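**Going to an open day where you can try the hand-held grippers, what should I expect?**

Posted in Robots & Automation, Jiltholm community board

**Binier27**

Hi all, hoping someone has been to one of the open days at Yammine. My daughter (she's in grade nine and has been mad about robotics since her school did a unit on it) has signed the two of us up for the August one, and the email only says we'll "have a go at the table with the grippers" and to allow the whole morning. I've got a bit of a crook shoulder and I'm not the least bit technical, so I'm wondering whether the gear is heavy, what you're asked to do with it, and whether I'd be better off sitting in a corner with a thermos while she has all the fun. Also, is the parking any good? Thanks in advance!

---

**Amos Wojcik**

Oh, you're in for a lovely morning, and please don't sit in the corner, or at least not until you've had your turn! I went along last year with my brother-in-law expecting a lecture and a plate of biscuits, and we ended up staying until they were stacking the chairs.

You wear a gripper on each wrist and hold it in your hand, and then you stand at a small white table and move ordinary household things about. They're after everyday movements, the kind you'd make tidying up at home, so you truly can't be too untechnical for it. The first few minutes feel like eating peas in oven mitts, and then all of a sudden your hands sort themselves out and you're quite pleased with yourself.
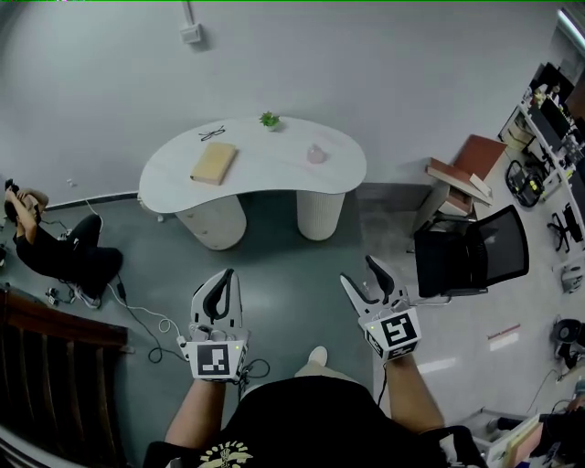
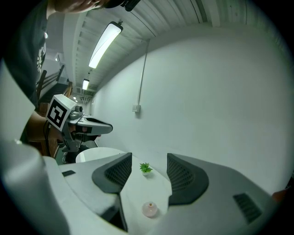
*Two views of the gripper table, with the little potted plant on it both times.*

The black and white squares on the grippers are markers, and they're there so the position of your hands can be worked out afterwards. Try to keep them uncovered if you can. I wore a big floppy cardigan and had to take it off, so go for short sleeves or something that pushes up and stays up. Flat shoes too, and watch your step around the cables on the floor.

As for your shoulder, I didn't find the grippers heavy to begin with, but I did feel it in my forearms after a while. Tell whoever is running your table before you start and ask for short goes. I had a sit-down between mine and no one minded in the least. If there are glasses on the table, leave those until you've warmed up, would be my advice. I found thin, fiddly things much harder than a cup or a book, and I chased one poor pair of specs halfway to the edge before I got hold of them.

Do let your daughter ask her questions, too. My brother-in-law asked a hundred if he asked one, and they answered every last one of them very kindly.

---

**kustau_503**

parking is rubbish, get the 106 bus, it stops right out front. there's a lot behind the bakery but it fills up before 9

---

**Hrvoje Nikolaidis**

Amos has covered most of it. Two small things from me. If your daughter has long hair she should tie it back, as it's a nuisance having it fall forward when both hands are busy. And the talk beforehand had 200 seats when I went but it was packed, so if you'd like to hear it, go straight there and do your turn at the table afterwards. The queue was shorter by then anyway, and my lad managed to get a second go just before lunch.

---

**Binier27**

Thank you all so much, this is exactly what I was hoping for! Short sleeves, flat shoes, hair ties and the bus it is. I've told her I'm having a turn and she's already practising on our salt shaker with the barbecue tongs.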